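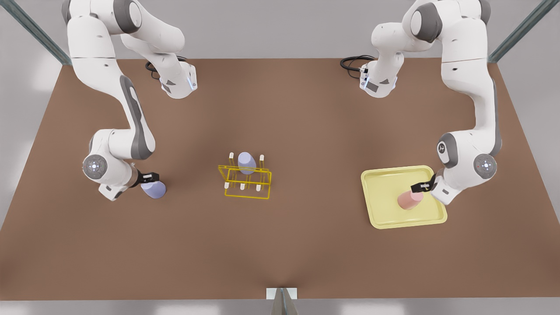
Veveck Issues Software Update After Grip Fault in Two-Arm Cup Handling System

Free update corrects late release at hand-off; customers asked to keep enclosures closed until it is installed

Jun 1, 2019 - Veveck today released an update for Testa, its control software for two-arm tabletop workcells, after finding a fault that could cause one gripper to let go of a cup a moment later than it should. There have been no injuries, and the damage reported to us so far comes to a few chipped cups and one bent rack peg at a customer's dishroom. Even so, we'd like everyone who runs Testa to hear about it from us first, and to hear the whole story.

The trouble came up during long runs of our cup sorting routine, in which two arms share one table, a drying rack and a tray, and each arm handles a cup of its own at the same time. When both grippers were closed and both arms were told to release within a very short time of each other, the software would now and then put the second release in line behind the first. The second arm then began its upward move with the cup still in its fingers. Most of the time the cup simply dropped a little way and landed on its side. Once in a while it was carried off and knocked against whatever was closest, and that's how the peg got bent.

We first saw it in simulation, where our team repeats the same routine over and over with small changes in the placement of the cups and the rack. Out of 2,000 simulated runs, the late release showed up in 12. A fault that rare is easy to miss on a real table, where a dropped cup tends to get blamed on a wet rim or a worn finger pad, and we suspect that a few of our customers had been living with it for a while without thinking to call. (If that was you, please do call next time. We really don't mind!) 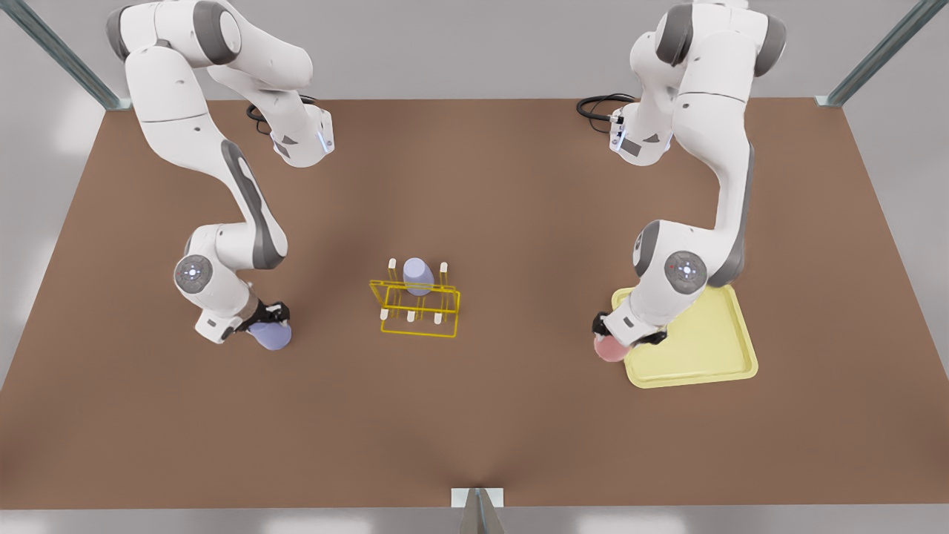 The corrected version gives each gripper its own release signal and holds the arm still until that gripper reports that it is open. If the report doesn't come, both arms stop where they are and the operator gets a plain message on the screen naming the arm that's waiting. The routine runs a touch slower as a result, and we think that's a fair trade.

"I've been building these cells for over 20 years, and the faults that worry me are the small polite ones that look like somebody's clumsiness," said Orestis Tzavaras, head of product safety at Veveck. "A cup is a cup. But the same release command is used by people who are moving glass, and I wasn't going to sleep well until we had it fixed and had told folks plainly what it was. I'm grateful to the customer who sent us that bent peg in a padded envelope, with a very kind note."

The fault affects the Ikton and Rono workcells when they are running Testa with two arms in shared-table mode. Single-arm cells are not affected, and neither are two-arm cells in which the arms take turns.

Until the update is in place, Veveck asks customers to do the following:

Keep the enclosure closed whenever the arms are powered, including during pauses.
Switch shared-table mode to alternating mode in the Testa settings menu.
Stop the cell before picking up a dropped cup, even if it's well within reach.

The update is free and takes one restart to install. Cells that are connected to the Veveck service network will offer it on the next startup, and everyone else can ask for it on a memory stick, which we'll mail out at no charge. Veveck will also replace any rack, tray or finger pad damaged by a late release, and claims will be accepted for 90 days from the date of this release.

Customers with questions, or with odd little drops they never got around to reporting, are warmly invited to contact the Veveck service desk.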